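Deadline Sunday

Quarter to eleven at night and Rosemarie Hamann was still in the car. Engine off. Phone on nine percent, charger lead dead, rain on the roof like someone emptying gravel.

Window shut at midnight. After that no signings till summer, and Corkthorpe had one fit centre forward, who was thirty-six and drove a bread van.

She rang the flat again. Third floor, light on. She could see a shape going past the curtain.

"It's me. Again."

"I know it's you," said Csenge Fülöp. "You are under my window. I can see your hat."

"Can I come up?"

Long crackle. Then the buzzer.

Seven flights if you counted the half ones, and her knee hadn't been right since a tackle at Barta in a cup tie that was abandoned anyway. She took them badly. By the top she had to hold on to the door frame before she could talk.

Csenge was in socks and an old Trillow training top. There was a suitcase open on the sofa. So. Packed, or nearly.

"You've decided, then."

"I have decided to pack. This is different."

"Is it?"

"My mother wants me home. Batier want me in the morning for a medical. You want me to sign a peice of paper for less money than I get at the bakery." She moved a pile of shirts off the chair. "Sit. Your leg is shaking."

Rosemarie sat. The form was in her inside pocket, in a freezer bag, because of the rain. She didn't take it out yet. Her old manager used to say never show them the pen. He'd lost four players in one winter saying that, mind.

"What are Batier giving you?"

"A flat. A car, small. Two years."

"That's good."

"Yes."

"It's better than ours."

"Rosemarie. Everything is better than yours."

Fair enough. The club had a pitch that sloped to the railway end and a physio on alternate Tuesdays. They'd drawn 124 through the gate last home game and been pleased. The second shower had been cold since before Christmas. 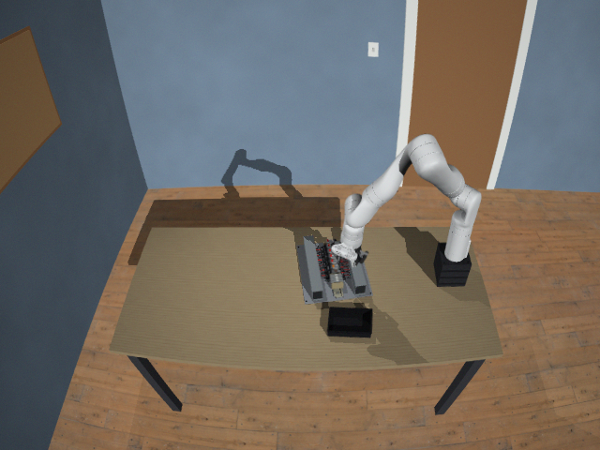
"So why did you let me up?" Rosemarie said.

Csenge went to the kitchen bit and put the kettle on. Stood with her back to it. She was taller indoors. Over a hundred goals in that career, if you added in the ones from home, and a scar through one eyebrow, and she'd gone eleven weeks without a game at Trillow because the new man there didn't like how she answered back.

"You came to watch the reserves," she said. "In November. Fog, you could see nothing. You stood behind the goal."

"I had a flask."

"I missed a penalty and you shouted something."

Rosemarie remembered the penalty. Horrible thing, nearly took out a floodlight. She did not remember shouting.

"What did I say?"

"You said, take the next one as well."

The kettle clicked. Twenty-five past eleven on the oven, unless the oven was wrong. Downstairs a door went, somebody laughing, a dog.

"And did you?"

"There was no next one. He took me off." She dropped a teabag in a mug and looked at it. "Who takes your penalties?"

"Dawn. The bread van."

"Is she good?"

"She's scored two out of five."

"My God."

"You'd be on them. All of them. Miss as many as you like till May, I don't care, I'll stand behind the goal." It came out too fast. She put the freezer bag on the table, with the pen in it, and the rain had got in somehow, one corner of the form gone soft and grey. "I can't do the car. I could maybe do the flat, my sister's got a room over the shop, it smells a bit of paint. One year. And if somebody like Batier comes back in summer I wont stand in your way, I'll write that in, I'll write it now."

Csenge pulled the bag open and tipped the form out. Read it standing up. Turned it over, read the back, where there was only a shopping list. Eggs, tape, bin bags.

"This has to be scanned?"

"Photo's fine. They take a photo."

"Your phone?"

Rosemarie looked. Three percent. Then, while she was looking, two.

"Write the summer part," said Csenge, and clicked the pen. "Quickly. Then I sign, and we use mine."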